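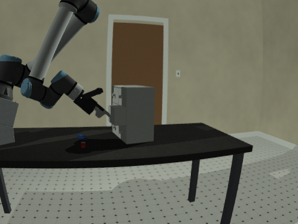

Will the Illidum drawer wax stain my clothes or linen?

Once it has been rubbed in and left overnight, the wax stays where you put it and won't mark anything you keep in the drawer. If you're storing something very pale or precious, give the runners a second wipe with a dry cloth in the morning and you'll have no trouble.

Illidum Drawer and Runner Wax, 84 g tin

We've been making this one at Birska for a good many years now, and it's still the tin we reach for ourselves when an old chest starts to grumble (usually in July, when the air gets sticky and everything swells a bit). It's a soft, pale wax with a faint smell of lavender, and a little goes a very long way. One tin should see you through around 7 chests of drawers, more if you have a light hand!

Use it on bare wood, painted wood or metal runners. Take the drawer right out, brush away the dust and crumbs, then rub a thin smear along both sides and underneath. Slide it in and out a few times and wipe off whatever gathers at the ends.

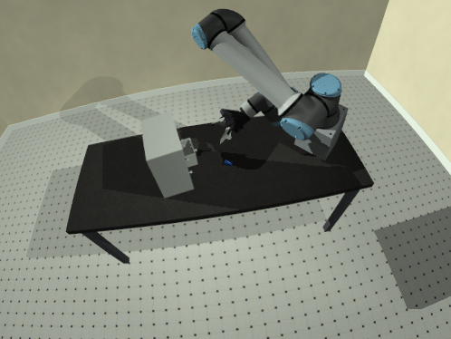

Sizes and refills

The 84 g tin suits most homes. If you restore furniture, or simply have a great deal of it, there's a 238 g tub as well, and both can be refilled by post if you send us the empty. Please wash it out first in warm soapy water, as old wax goes grainy when it's mixed with new.

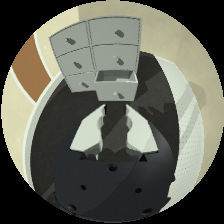
GOES WELL WITH

Flokanwood lining paper, plain or scented
Kapoor soft bristle brush
Birska cotton cloths, pack of 7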